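Sustville Allotment and Growers' Association
Minutes of the January general meeting
Held in the upstairs room, Plakia Hall, 7.30 pm

Present: 29 members, with the chair and secretary. Apologies were received from the plot holders on the lower terrace, who were dealing with the fallen fence.

1. Minutes of the last meeting

Agreed as a true record, with one correction. The standpipe by the east gate was turned off in November, before the first frost, and the minutes had it down as October.

2. Matters arising

The lock on the tool store has been replaced. Keys can be collected from the secretary against a signature. Old keys should be handed back but there is no rush.

The skip was taken away by Gallagher a week later than booked. They have knocked the extra days off the bill. Members asked that next time the skip goes on the hard standing and not on the verge, which is still badly rutted.

3. Water

The bill for the half year was higher than expected. A leak was found under path C and has been patched. It was agreed to read the meter on the first of every month and pin the reading up in the shed.

A member asked whether hoses could be allowed again in the evenings. After some discussion this was put to a vote and not carried. Cans only, as now. The matter can come back in May if the spring is dry.

4. Rents

Plot rents stay as they are for the coming year. Half plots likewise. The deposit for new tenants goes up to £100, payable before the key is issued. Two members voted against.

5. Waiting list

There are 33 names on the list. Three plots are vacant and two more are badly overgrown. Letters have gone to the tenants of the overgrown plots and they have until the end of March to make a start. It was suggested that the long plot at the bottom be split. The chair will measure it and report.

6. Greenhouse and citrus

The heater in the shared greenhouse has held at five degrees through the cold spell. The citrus pots are to stay inside until the end of April. Scale insect was found on one of the limes and that pot has been moved to the far bench. Members should water citrus sparingly and let the compost dry out on top in between.

A lemon can sit on the tree for months without harm once it has coloured, so there is no need to strip the trees before the spring show.

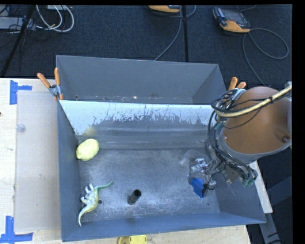
7. Seed order

The joint order goes to Zandar at the end of the month. Forms are in the shed and must be back, with payment, before then. Late forms will not be added. Seed potatoes will be ordered separately, and the choice this year is the same as last, less the one first early that cropped so poorly.

8. Bonfires

Two complaints were received from the houses along the lane. The rule is unchanged: no fires before dusk, and none at all from April to September. Green waste is to be composted or taken home.

9. Any other business

The noticeboard glass is cracked and a price will be got for a new sheet. Someone has left a wheelbarrow by the west gate. It will go into the tool store for general use if not claimed.

The meeting closed at 8.50 pm. The next meeting will be in March, same room, same time.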